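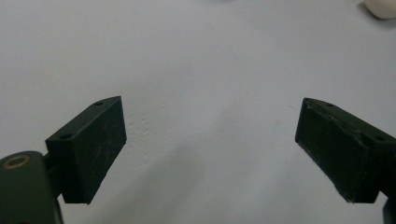
Gripper fingers, open, with their scratches and screw holes showing.

I have been meaning to write up our visit to the Gakora training workshop ever since I got home, and my notes are in such a muddle (I ran out of pages and finished on the back of the parking slip) that I had better do it before I forget which arrow goes where. We went on 28 February 2020, which was a hot, sticky morning, and I would like to thank Yuk-lan Cheung straight away for meeting us at the gate with cold water and a box of mango slices.

The tour was meant for people who look after small automated cells and want to know what good housekeeping looks like. There were 35 of us, mostly from packing sheds and light assembly, plus a few from the TAFE. We were split into groups and mine went first to Győző Bozsik, who runs the gripper bench and has done so, he told us, since the place was a tyre depot.

Győző's whole talk was about the daily check, and I have come home a convert. At our shop we look at a gripper when it drops something. At Gakora they look before the first job, every shift, with the jaws open and nothing between them, and they go over the faces of the pads, the top edges and the screw holes in that order. He wants it done the same way by everyone, so that Monday's notes can be read against Thursday's. Scratches get written down and left alone. A lifted edge or a chip is a different matter and goes on the card in red, with a name beside it, and the shift lead decides whether the finger stays on. 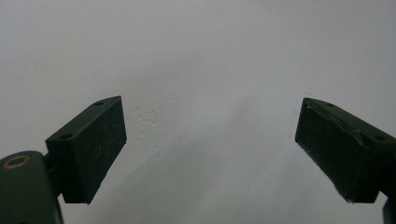

There was a good long discussion about what counts as "worn". Sibel Akbulut, who I was lucky enough to be standing beside, asked whether there was a depth or a length you could measure, and Győző said they had tried that and found people spent more time arguing over the ruler than looking at the pad. What they use now is a set of reference cards made up in their own workshop. You hold the card beside the finger and pick the closest match, from one to four, and anything that matches a three or worse is reported. I asked if we could have a copy and he said he would think about it, so I am hopeful!

After that came the rule I liked best. Fingers are changed as a pair, always, even when one side still looks quite presentable. The pair share a number in the parts book (the one he opened for us was pair 594) and they go on together and come off together. I know our stores people will grumble at the cost, and I will have to find a kind way of putting it to them.

We stopped for tea at this point, with very good lamingtons, and I got talking with Geetha Poojary about hand-held grippers, which her team uses a fair bit. She feels they get forgotten. A gripper bolted to an arm has a service sheet hanging off the fence, while one that people carry about gets put down wherever there is room. Her team keeps to a few plain habits: put it down in the same spot, never on its fingertips, and wipe the pads with a dry cloth at the end of the shift. She also has everybody keep their free hand well clear of the gap, whether or not they think the thing can move, and I wrote that one down twice.
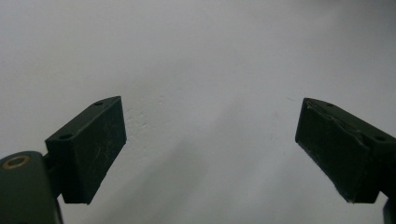
RECORDS AND SIGN-OFF

The last hour was upstairs with Jenő Antal, and I will admit my heart sank a little when I saw the folders, but he was excellent company. Gakora moved its inspection records onto a system called Bina last March and he has kept the paper cards going beside it. Entry number 2385 was up on the screen when we came in, a loose screw on a finger mount, and he took us through it from the first note to the final signature. The person who does the repair can't be the person who signs it off. On a small crew that is awkward, and he said so, and on quiet shifts they leave the cell stopped until a second person comes in.

Someone from the back asked what happens when a check is missed. Jenő's answer was that it is written in as missed, and nobody fills it in afterwards from memory. I thought of our own clipboard, with its long row of ticks all in the same pen, and kept rather quiet.

Parking is behind the Lakatos building and it fills early, so leave yourself time if you are going. Wear closed shoes and take your own safety glasses if you have a pair you like, as the loan ones pinch. Yuk-lan is keeping a list for the next visit and will put your name down if you ring the front office before noon.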